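Gripper pads slipping on the bench arm – what do you clean yours with?

Lekura
April 5, 2021
Hello all, and sorry if this has come up before! Our arm has started letting cups slide a little in the fingers, and I've wiped the pads with alcohol twice now. Should I just fit new ones?

Pestora
I'd swap them, personally. Ours get changed every 200 hours and I sleep better for it.

Bonsu
Bit wasteful, that, if you don't mind me saying – ours have done 8 months on warm soapy water and a soft cloth. Check the finger screws first, mine had worked loose.

Faith Wanyama
I'm with Bonsu. At Trenotcombe we go over the screws, then the bracket, then the cable where it leaves the base, and it takes me 12 minutes with a cup of tea. Our own arm at its bench, for anyone comparing layouts:
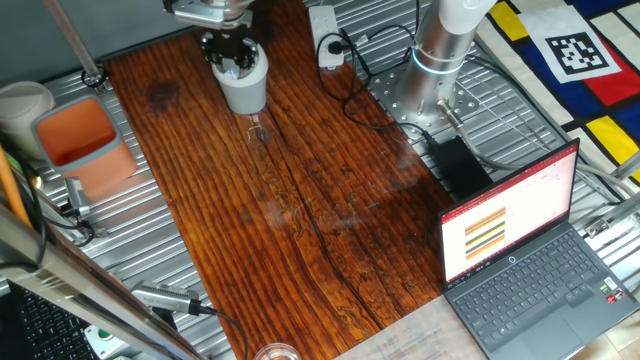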